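Search this site
Search
Posted in October by the Paperback Corner
14 comments | 6 shares

Looking after your secondhand novels

I buy nearly all my fiction used, and the thrillers and family sagas are the worst for wear because people really do read them in the bath. Last month I brought home a box of 13 paperbacks from the Politis book barn, and most of them smelled like somebody's basement. I've got a routine for this now, so let me share it before the box is finished and I forget what I did!

First thing, I keep new arrivals away from the shelves. They go in the garage with the door open for an afternoon, standing up and fanned out a little. If I see any fuzzy mold, the book goes in a sealed bag and out with the trash. I've tried saving moldy ones (a very fat romance, I was halfway through) and it isn't worth it.

For the plain musty smell I use baking soda. Put an open dish of it in the bottom of a plastic tub, set a rack over it, lay the books on the rack and snap the lid on. Give it 6 days, then change the soda and sniff. The soda shouldn't touch the pages – it gets down in the gutter and you'll be shaking it out onto your pajamas until chapter ten.

Glossy covers get a wipe with a cloth that's barely damp, wrung out until you think it's dry, and then a dry cloth right after. Matte covers and old cloth bindings only get the dry one. I'm fussy about going from the spine outward so I don't catch the page edges. 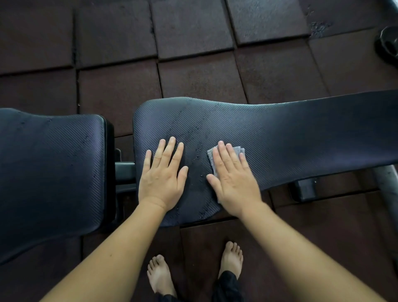
Marlow Street Reader commented that a dry makeup sponge does a better job on page edges than any cloth, as long as you hold the book shut tight and wipe in one direction. I tried it on a yellowed family saga and I'm a convert. The sponge came away brown!

Price stickers are my other big headache. A hair dryer on low, held a hand's width off, softens the glue in 30 seconds or so on a glossy cover, and then I roll the edge up with my thumb. Go slowly, and stop if the cover starts to curl. Whatever gunk is left comes off with a white eraser. I skip the oily removers completely, they leave a see-through spot on paper that never goes away.

Loose pages I tip back in with a very thin line of white glue along the inner edge, wax paper on both sides, and a stack of hardcovers on top overnight. Regular tape goes yellow and crunchy, so please don't.

And curled covers! Same stack of hardcovers, but leave it a week. My heaviest is a seafaring trilogy in one volume that I've never managed to finish, and it presses beautifully.

Next time I'll do dust jackets, and how I store the ones too big for the shelf.

Leave a comment | Share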